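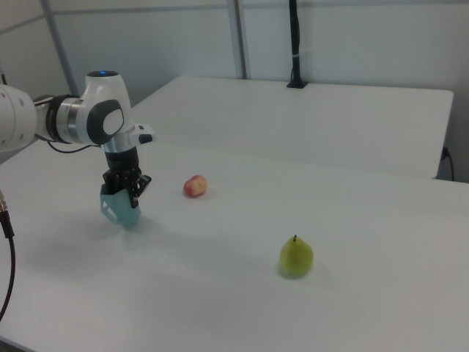

Filed under: Bench notes, Good practice

I've been meaning to write down the rules we use for recording pick-and-place runs. A new person starts in August and I would like to hand her something better than a folder of old messages. Most of these came out of arguments. A few came out of data we had to throw away.

For anyone new to this blog, I work on the data side of a small robotics group in Brurndale. We record an arm moving ordinary objects from one spot to another, over and over, and the recordings go into training. The last full set was 1,360 runs. We kept 528 of them without any rework. The rest had to be trimmed, relabeled or dropped, and nearly all of that was our fault and had nothing to do with the arm.

So, the rules.

Clear the table first. If it isn't part of the task, it doesn't go on the work surface. That means pens, tape, hex keys, coffee. We lost a whole afternoon's work once to a roll of tape that moved a little between runs, and the model learned to care about the tape.

Fix the start pose. The arm goes to the same pose before every run, fingers pointing down, and you wait for it to stop before you hit record. I used to let people start from wherever the last run ended. It saved a few seconds each time and cost us a week of sorting later.

Move the objects between runs. Bronwyn Kereama wrote this one and she is strict about it. People think they are placing things at random, and then you plot the positions and everything is in the same patch in front of where the operator stands. We now use a printed list of positions that gets shuffled every morning. You read the next line and put the object there, even if the spot looks awkward. Orientation is on the list too. A pear can stand up or lie down, and if nobody tells you which, you will stand it up every time.

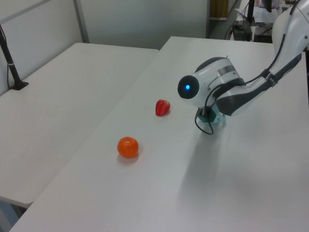 Name objects from the sheet. An operator writes "orange", the next one writes "tangerine", and a third writes "mandarin". All three mean the same piece of fruit. The sheet has one name for each object and you use that name, even if you think it's wrong. If you do think it's wrong, raise it at the end of the day and we change it for everybody at once. The sheet has 29 names on it right now.

Write the instruction before the run. It's tempting to do the run and then type in what happened. Don't. If the instruction said strawberry and you picked up something else, that's a failed run and it gets marked as failed. We keep failed runs. They are useful as long as they're labeled honestly.

Check the cables. Look at the whole cable path with the arm at full reach, and again with the wrist turned as far as the task will turn it. A loop near the gripper needs enough slack to turn and not so much that it can drag across the table. I do this at the start of a session and again after lunch. If you change the gripper, do it again.

Keep hands out. If something rolls, let it roll. Stop the arm, wait for it to be still, then reach in. This applies at low speed too. I know the arm we use is made to work near people and will stop on contact. The rule stays the same, because habits carry over to the next machine, and the next machine may not be so polite.

Take a break every 15 runs. Izzati Lau went back through the Zallelora set and looked at where the labeling mistakes fell. They piled up at the end of long stretches, which I don't think surprised anyone. Stand up, get some water, check the last few entries in the log while you're at it.

Leave the cameras alone. If you bump one, say so and write down the run number. Don't try to nudge it back to where it was. You won't get it right, and a camera that moved once is easier to deal with than a camera that moved twice.

Log the light. We write down whether the overheads are on and whether the blinds are open. It takes one line. Shadows on a white table change a lot over a day and I'd like to be able to filter on it later.

There are formal standards for the safety side and you should read whichever ones apply where you work. What I have here is only house practice. Govindasamy's group does some of this differently. They allow free placement and sort it out afterward with a script, and they seem happy with it. I tried their script and it didn't suit our layout.

I still haven't settled what to do about runs where the pick fails and the operator tries again and gets it. Right now we keep both attempts as one run with a note. Bronwyn wants them split. I'll update this post when we decide.

Comments

prastetti_dan: We split retries. It makes the success numbers look worse but they're easier to explain. Do you shuffle the position list per operator or one list for the room?

Author: One list for the room. If two people share a session they just carry on down the page.

M. Okell: The naming sheet is a good idea. We have "cup" and "mug" all through our logs and I'm still cleaning it up.

lowbench: Could you post the position list as a file? I'd rather not make one from scratch.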